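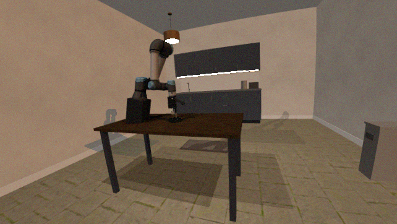 Figure 3 – Cellule Flollberg simulée : bras monté sur socle, table et environnement de type cuisine.

3.2 Mise en place et entretien de la cellule

La cellule existe sous deux formes, le poste réel et son jumeau simulé, qui partagent le même fichier de configuration. Le bras est fixé sur un socle rigide posé à l'une des extrémités de la table ; la pince, orientée vers le plateau, travaille dans la zone laissée libre à côté du socle (figure 3). Le repère de base est placé au centre de la face supérieure du socle, axe z vertical. Toutes les poses de consigne sont exprimées dans ce repère.

L'étalonnage du poste réel suit la procédure décrite par Masilela pour le contrôleur Celent. Après mise sous tension, chaque articulation est amenée à sa butée logicielle, puis le décalage du codeur est lu et comparé à la valeur enregistrée. Un écart supérieur au seuil entraîne une nouvelle prise d'origine de l'axe concerné. Le centre outil est ensuite déterminé par pointage d'une pige conique sous plusieurs orientations du poignet. Les valeurs obtenues sont reportées dans le modèle, sans correction manuelle.

Le couple de serrage des vis du socle est vérifié à chaque changement de pince. Sur le poste réel, un desserrage partiel a été relevé en juin, au cycle 934 ; il se traduisait par une dérive lente de la hauteur de saisie, d'abord attribuée à tort au capteur de poignet. L'origine a été reprise et les 421 cycles exécuts depuis le dernier étalonnage valide ont été exclus de l'analyse. L'intervalle d'entretien est désormais fixé à 2000 cycles pour les réducteurs, le contrôle des doigts restant visuel et quotidien.

Côté simulation, la maintenance porte sur les paramètres de contact. Le frottement entre les doigts et l'objet est réidentifié après chaque remplacement des garnitures Butt, à partir d'essais de glissement menés sur le poste réel. La géométrie de la pièce (murs, mobilier, luminaire) est conservée dans le rendu mais n'intervient pas dans le calcul des collisions – seuls la table, le socle et l'objet manipulé y sont déclarés. Le journal Wodine enregistre, pour chaque cycle, la version du fichier de configuration et les décalages des codeurs. Les essais dont la version diffère entre les deux postes sont rejetés avant tout traitement.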